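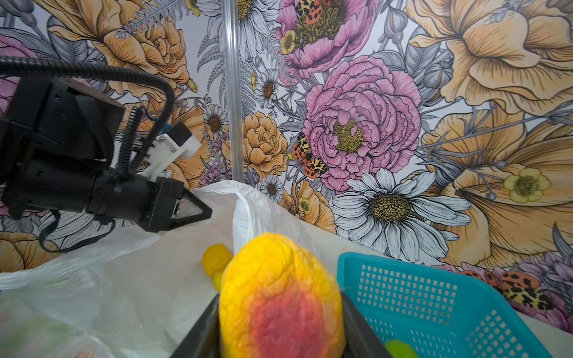

Went to the Hallness transportation meeting last night so you don't have to. Four agenda items, one hard chair, and a lot of talk about Drustum Avenue. Thread.

First thing, the buses. The 23 is getting its evening runs back in October! Last one out of downtown will leave at 9 instead of 6:40. If you work retail anywhere near the mall you know what a big deal this is (I spent two winters walking home from that job and I'm still mad about it).

The 9 did not get its evening runs back. Someone asked why and the answer was drivers. They're short on them, they've been short on them, they're hiring. Pay starts higher than it did last year but I didn't catch the number, sorry, the mic kept cutting out.

OK, Drustum Avenue. The plan is to go from four lanes to three, with a turn lane down the middle and a bike lane on each side, from the rail crossing up to Ida Street. Just paint and some plastic posts for now. No digging.

The room was pretty split. Shop owners up by Ida are worried about parking, and I get it, they'd lose spots on the east side. The city says 503 spaces in the whole district stay as they are, counting the garage. One guy yelled that no one parks in the garage. He's kind of right, the garage smells terrible.

The other half of the room wanted it done yesterday. A woman behind me said she's been asking for a crosswalk by the laundromat since her kid was in first grade and he's driving now. Big applause for that one.

The crosswalk IS in the plan, by the way. With a flashing light you push a button for. I asked if it would have a little island in the middle to stand on and they said "under review," so I guess keep asking.

They got 854 comments on the online survey, way more than for the skate park. I filled it out on my phone waiting for a bus, which felt right. Most people picked the three lane version, then the "leave it alone" version, then the one with the roundabout. Poor roundabout.

Somebody is going to ask about trucks so: deliveries stay allowed on Drustum before 10 in the morning. After that they're supposed to use the alley. Whether the alley can fit a beer truck is a question I did not hear anyone answer.

Third item was snow routes and I'll be real with you, I went out to the hall for a granola bar. From what I could tell on the handout it's the same map with two streets added on the north end.

Last item, the rail crossing. The consultants are from Uddin and they had slides. So many slides. Short version is the gates come down too early and stay down too long, and fixing the timing means getting the railroad to agree to a date. They've written to the railroad. They're waiting to hear back. If you've ever sat there with your engine off watching absolutely no train go by, you are seen.

No vote last night, it was all discussion. The vote on Drustum is at the next meeting, same room, 6:30, and you can sign up to talk until noon on the Friday before. Two minutes each and they do cut you off, so write it down first.

Can't make it? You can send a written comment to the clerk's office and it goes in the packet. Put "Drustum" in the subject line or it gets mixed in with the leaf pickup complaints.

Also the side door by the library is the only one they unlock after 6. I walked all the way around the building in the rain finding that out.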